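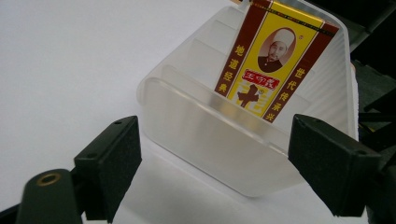 I have sat through enough sales talks about robots that learn by demonstration to know which part gets skipped. You hear plenty about the model. You hear very little about the screws.

Jurosard runs a bench where people pick things up and put them down with a pair of hand-held grippers, and what the grippers record goes off to train an arm. The promise, as Enache put it to the shop when the kit arrived, was that hand-held tools would do away with most of the upkeep. No arm, no gearbox, no teach pendant. Set it up in the morning and go.

Zamfira Manole looks after the bench, and I spent part of August reading her logbook. It doesn't read like the log of a machine you set up and leave. The finger screws get checked every 80 picks, with a driver, by hand. She started out at 300, the figure on the sheet that came with the kit, and changed it after a finger worked loose at pick 79 and took most of a shift's recordings with it. The sheet still says 300.
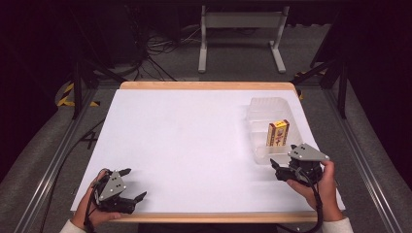 Both grippers at the board, with the packet standing in its tray.

I don't hold the loose finger against anyone. Fingers take knocks and screws back out. My complaint is with where the cost ends up. On a bolted-down cell, a finger that has shifted usually tells on itself: the part drops, the line stops, somebody swears and gets a hex key. A person holding the gripper just corrects for it. The wrist turns a little, the packet goes where it was meant to go, and the recording looks fine. You have now taught an arm to make up for a fault it hasn't got.

Virgil Filip, who sets up conventional cells for Menunow and has no great love for either camp, thinks I'm overdoing it. His view is that any tool needs a morning check and people who skip it deserve their scrap. Fair enough. But his morning check is written down, it takes a known time, and it's in the price of the job. The one at Jurosard grew up in the margins of a logbook. It now runs to 5 pages, covering cables, finger gap, the markers on top, and a wipe of the board, and not one line of it appeared in the quote.

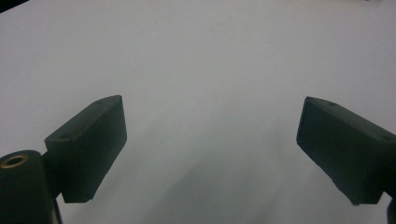 The finger gap is the item I'd argue about longest. Zamfira opens and closes each gripper over bare board before she lets anyone start, and compares the reading with the day before. If it has drifted she takes the fingers off and seats them again. Enache's answer to this was that the software can calibrate drift out. Maybe it can, if the drift is steady. A finger that rocks on its mount gives you one number closed on nothing and another closed on a box, and I have yet to see the calibration routine that knows which one it got.

None of this makes the method useless. Furnura is apparently happy with theirs — though when I asked who tightens the screws over there, I was told they'd get back to me. I'd want the logbook before I believed the success rate, and I'd want Zamfira's hours on the quote.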